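Search this site Go

Drinks in a basket, quick way

Had bottles rolling all over the fridge shelf for months. One cheap basket fixed it. Takes maybe 17 minutes if you wipe the shelf too, which you should.

What you need: a white plastic basket with holes in the sides, a cloth, a clear table. Mine came from Odbridge, any brand works.

1. Everything out on the table. Check dates, toss the old stuff.
2. Rinse the basket, let it dry. Holes trap crumbs so use a brush.
3. Measure the shelf frist. Basket needs to slide in with the door shelves full.
4. Bottles go in standing up. Tall ones to the back, squat ones in front.
5. Cans last, in whatever gap is left. On their side is fine.

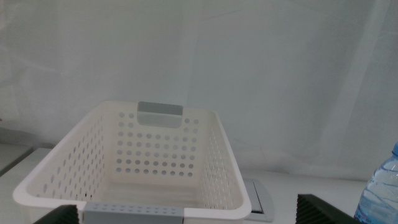
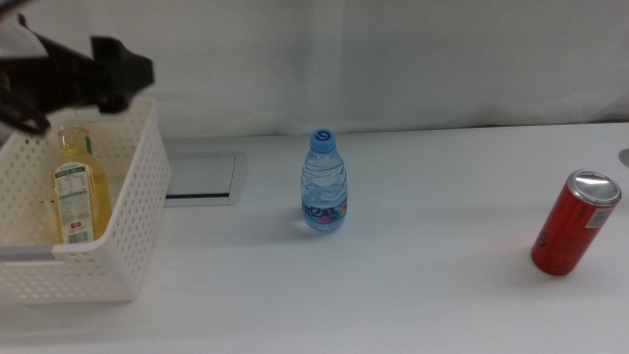
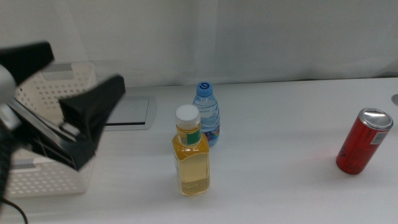
Same white basket in all three.

Can I put glass bottles in with the plastic ones?
Sure, just fold a dish towel between them and keep the total weight low enough to lift with one hand.

6. Slide it in, handle facing out. Pull the whole thing like a drawer when you want somthing from the back.

Soledad Figueroa wrote in to say she does a second one for sauces. Good idea, trying that in July.

Filed under: Kitchen > Fridge & Pantry > Quick Fixes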